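4. What people did with their fruit

4.1 The plate, the bowl and the bag

I had expected to spend most of this section on money. The interview guide was written around price, and when I first sat down with the diaries I went straight to the shopping receipts, which people had kindly folded into the back pages. But the diaries kept pulling me towards furniture. Where fruit is put once it comes home turned out to matter to my participants a good deal more than what it had cost, and they had plenty to say about it, often without being asked.

A quick reminder of what I was working with. The 63 households were split between Skutport and Flondbridge, and each kept a paper diary for two weeks in January, with one entry for every occasion on which anybody in the home ate a piece of fruit, moved it, cut it up, gave it away or threw it out. That produced 797 usable entries. I left out entries where I couldn't make out the handwriting, and those where the fruit was plainly a tin of something (a few people did write in to defend tinned peaches, and I have some sympathy, but they don't go off on a sideboard and so they don't help me here).

The entries fall into a rough pattern. Fruit comes in from the shop in a bag. It stays in the bag for a while, sometimes for days. Then somebody moves it to a bowl, usually when they are tidying the kitchen for another reason. From the bowl it goes one of two ways: it is eaten standing up, by one person, or it is set out on a plate and shared. I've called these the passing route and the sitting route, and I'll stick to those names from here on.

4.2 The passing route

Passing fruit is lonely fruit. The diaries describe it in very few words. "Apple, on way out." "Banana, car." One participant in Flondbridge wrote "pear, sink" on four separate mornings, and when I asked about it at the interview she explained that it was a juicy sort of pear and she leant over the sink to eat it. I liked that very much. It also tells us something useful, namely that messy fruit gets eaten in places where mess can be dealt with, and if there's no such place handy it stays in the bowl.

Apples and bananas did best on this route, as anyone would guess. Oranges did badly. Peeling an orange takes two hands and somewhere to put the peel, and the entries show people picking one up, thinking better of it and taking a banana instead. The small easy-peeling kinds sat somewhere in the middle. Children took them without asking and left the peel on the arm of the sofa, which brought in a whole set of diary entries written in capital letters.

Earlier work on snacking tends to treat all of this as a matter of preference: people who like oranges eat oranges. My participants wouldn't have recognised themselves in that. Quite a few told me they liked oranges best of all and almost never ate one on a weekday – the liking was there, the two free hands weren't.

4.3 The sitting route

Sitting fruit is a different animal. Here somebody has made a small decision on behalf of other people: they have taken a plate out of the cupboard, chosen what goes on it and put it where others can reach. The diary entries get longer straight away. They name who was in the room, what was on the telly, whether there were visitors. In Skutport, where several of the households had grandparents living in, the plate came out after the evening meal and stayed out until bedtime. In Flondbridge it was mostly for guests.

The plate is usually a plain one, the sort kept for everyday meals, and the mixture on it is whatever the bowl happened to offer. The cloth came up in the interviews too, far more than I'd bargained for. A flowered tablecloth was often put down to "make it a proper table", as one Skutport participant said, even when the only thing going on it was fruit. Figure 3 gives an idea of the kind of setting.

Figure 3. Fruit and tableware. First picture: a small mandarin and a flower-printed tablecloth. Third and fourth pictures: fruit with a round white plate that has a thin line around its rim. 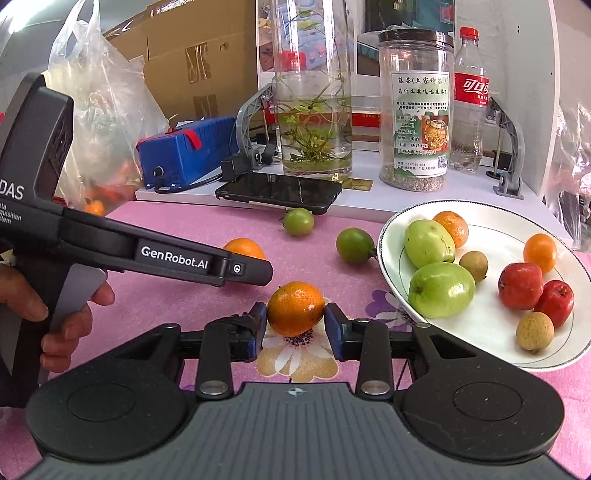
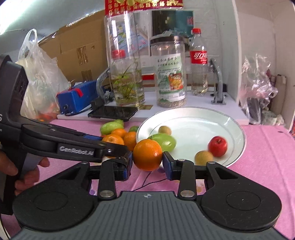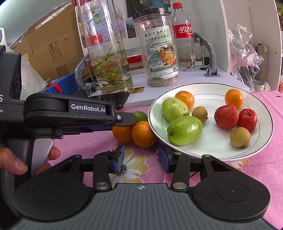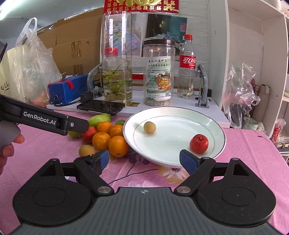
Mixed plates were finished more often than plates of a single kind. I want to be careful with this, as I didn't ask anyone to put out one or the other, and it may simply be that households with a mixed plate had more mouths at the table. Still, the interviews point the same way. People talked about having something to choose between. A lone heap of apples seemed to read as a store cupboard that had wandered into the living room, and guests didn't like to be the first to break into it. With a few kinds together there was always an easy one to start on.

The orange does far better in company. Somebody peels it for the table, pulls it into segments and passes them round, and people who would never have started one themselves take two or three pieces. In the Skutport homes this was very often the job of the oldest person in the room. It was described to me as a kindness, and now and then as a way of keeping people at the table a bit longer, and I think it was generally both.

4.4 What got thrown away

Of the 797 entries, 56 recorded fruit going in the bin or on the compost. I'd hoped for more, if I can put it that way, as waste was the part of the project the funder was keenest on. The low figure may be honest thrift or it may be embarrassment. Nobody enjoys writing down a brown banana, and diaries of this sort have a long history of making people look tidier than they are.

What I can say is where those entries started. Most of the discarded fruit never reached a plate, and a good part of it never reached the bowl. It went soft in the shopping bag, under something heavier, or at the back of the fridge drawer. A participant in Flondbridge found a net of satsumas behind the bread bin and wrote a full page about it, mostly about her husband.

Bowls had their own trouble. New fruit was tipped in on top of old, so the old stuff stayed at the bottom and was only found when the top layer had gone. Two households knew this perfectly well and said they turned the bowl over whenever they'd been shopping, but neither wrote it down as having happened during the two weeks. I leave the reader to make what they like of that.

4.5 Things I'd do differently

The diary form had a box for "place", and I printed it far too small. People wrote "kitchen" and stopped. When I visited, the kitchen could mean a worktop, a windowsill, a table with chairs round it or the top of the fridge, and those are very different spots from which to be tempted by a plum. Quintana, the follow-up study, will use a bigger box and a sketch plan of the room, which the pilot group seemed to enjoy filling in.

I also relied on the Flomalex software for the first round of coding and should have begun by hand. It was quick at sorting entries by type of fruit and hopeless at anything people said sideways. "The usual, on the step" is a complete diary entry once you know the man who wrote it, and meant nothing at all to the software. I recoded the lot on paper over the spring, and the categories used in this section come from that second pass. The coding notes run to 3000 words and I'm happy to send them to anyone who asks.

Then there is the season. January gives you citrus, stored apples and bananas, and very little else that people can afford to put out in any amount. I've no doubt a summer diary would look different, with soft fruit that has to be eaten by tomorrow and more of it eaten outdoors. Strawberries may well have a route all of their own. The comparison between the two towns should hold up better, as both had the same weather and much the same shops, and I turn to that next.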